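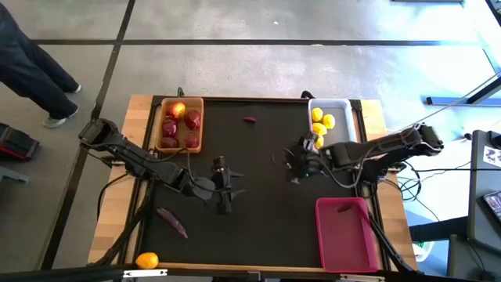

Apples in a shallow tray, with lemons in a grey one.

We use cookies to improve your visit. Accept / Manage settings

Review: Leslow household water filter
By Marloes Segers, March

The Leslow is a gravity filter sold to aid groups for cholera and diarrhoea outbreaks. Prendex, the maker, says one unit keeps a family in safe water for a rainy season. I have heard that sort of promise before, so we put 200 of them into homes and went back after seven weeks.

The water itself was fine. Nadiia Pasichnyk ran our tests and found little to complain about in units that were still in use. The trouble is how many weren't. Taps leaked, and the spare washers come in a bag with no instructions in any language. Cleaning means taking out the cartridge, which two of our own staff managed to crack.

Flow is slow — painfully so with river water. A mother with four children will not wait until evening for a drink, and I wouldn't either.

At 322 euros for a box of ten it looks cheap, until you add replacement cartridges and someone to deliver them. For now I would spend the money on chlorine and covered buckets. Prendex says a new tap is coming. I'll look again when I have one in my hand.

Related
Wello jerrycans: do the lids last?
Rehydration salts, by Yoga Santoso
Van Hecke field latrine slabs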